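Will a robot ever clean my bathroom? I asked someone who'd know

17 January 2020

I should say up front that I hate cleaning. I hate it so much that when a friend told me she knew a man in Stanwood who tries to teach machines to do it, I'd asked for his number before she'd finished her coffee. His name is Radosław Kubiak, he works for a small outfit called Pleletti, and he very kindly gave me a whole afternoon and far too many biscuits.

I'd gone in expecting a sales pitch. What I got was a man who laughed out loud at my first question, which was when I could buy one.

"Not this year," he said. "Not next year either. If you want your floor done, you can have that now, there are plenty of little round things that will do your floor. If you want somebody to pick the socks up first, you're stuck with yourself."

He's been at it for six years, the first two of them in a warehouse job at a firm called Wróbel, where the machine only had to lift one size of box from one height of shelf. He still talks about that job rather fondly. The boxes were all square! The lights were always on! Then in August, four years ago, he moved over to household work and says he didn't sleep properly until Christmas.

"In the warehouse we'd get 420 boxes shifted without anyone touching the thing," he told me. "Then I came here and the first job was to put a mug in a cupboard. I thought, a mug, fine. We had 125 goes at it before I'd have let my mother watch."

I asked what went wrong with the mug and he counted it off on his fingers -- handle facing the wrong way, cupboard door swinging back, mug gripped too hard, mug gripped not hard enough, mug put down very nicely about an inch to the left of the shelf. (He did a little mime of that last one. I think it still hurts.)
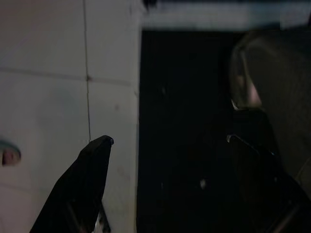 Bathrooms and kitchens are what I really wanted to hear about, being the rooms I moan about most, and Radosław said tiled rooms are a particular headache. People think a tiled wall must be easy because it's flat and it stays put. But look how pale the tiles are next to that dark gap, with the two dark fingers held open in front of it. "You and I see a wall and then a dark place, and we know the dark place has a back to it somewhere," he said. "The machine gets nearly nothing out of the dark part. And then you've got something shiny and curved over on the right, and the shine moves when the arm moves." I said I'd struggle with it too, and he said yes, but I'd stick my hand in and feel about, and that is the bit he'd love to be able to copy.

We got on to touch after that, and I could have listened to him all evening. Think about wiping down the side of a bath. You press harder on the grubby patch without deciding to. You know from the drag of the cloth when it needs a rinse. Radosław's machines can feel that they're pressing on something, and that's more or less where it stops.

"A cloth is horrible," he said. "It's a different shape every time you pick it up. Give me a brush with a good stiff handle any day."

So what can they do? Quite a bit, as it happens, if you're patient and you set things out for them. His lot can load cups into a rack, shut a drawer, and wipe a flat worktop that's been cleared first. He reckons the worktop takes 90 seconds by hand and 54 minutes by robot, if you include somebody fetching the cloth off the floor. He was quite cheerful about it.

Shops might get there sooner, he thinks. He's had talks with Jondberg, who want shelves tidied overnight, and a shelf of tins is much closer to his old square boxes than anything in my house is. "Tins I would bet money on," he said. "Bags of crisps, I wouldn't."

I did ask whether he has a robot at home. He's got a dishwasher, he said, and he's very fond of it, and he'd like it noted that it was a robot all along and everyone was rude about it. He also does his own bathroom, with a sponge and a bottle of something cheap, and the radio turned up.

Before I left I asked what he'd most like to crack in the next few years. I was hoping he'd say limescale. He said laundry, all of it, from the basket to the drawer, and then he went a bit quiet and offered me another biscuit.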